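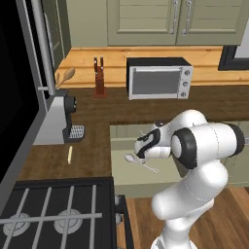
We drove out to Quintela for the open weekend at the Lekis cabinet works, mostly because our own kitchen doors are falling off and my sister wouldn't stop talking about their paint shop. It's a long, low building behind the rail yard, and you smell the lacquer before you find the parking lot! I went in wanting plain white everything. Then I spent so long in front of the greens that our group left without me (they were nice about it), and a low cabinet in pale sage with a light top is pretty much what I'm after now.

Our guide was Arnaldo Falcão, who has worked in finishing for 8 years and talks fast. He took us past the drying racks first, where the doors hang overnight between coats, and let us rub a sanded one and an unsanded one with our eyes closed. I got it wrong. The color library is a wall of 131 painted chips, each with a handwritten number on the back, and you can borrow up to 4 of them to take home. I borrowed three greens and a sort of mushroom color that my husband already hates.

The hinge room was better than it sounds. They open and shut a door on a timer all day long, click, click, click, and a kid in front of me asked if he could do it by hand. They let him!

Lunch was in the yard. Vandora, the bakery from across the road, had a table with cheese rolls and a very good almond cake, and the line was long, so go early. Parking is free but muddy on the far side.

I asked about prices, of course. A single base unit in a standard color starts at nearly 700, without the top, and the wait is running past the fall. Martim Esteves in the office said the July orders are only now going into the spray booth. He gave me a measuring sheet and told me to check the floor for level before anything else. Ours slopes toward the fridge, I already know that much.

The chips have to be back by the end of the month, and I've got them taped up by the window.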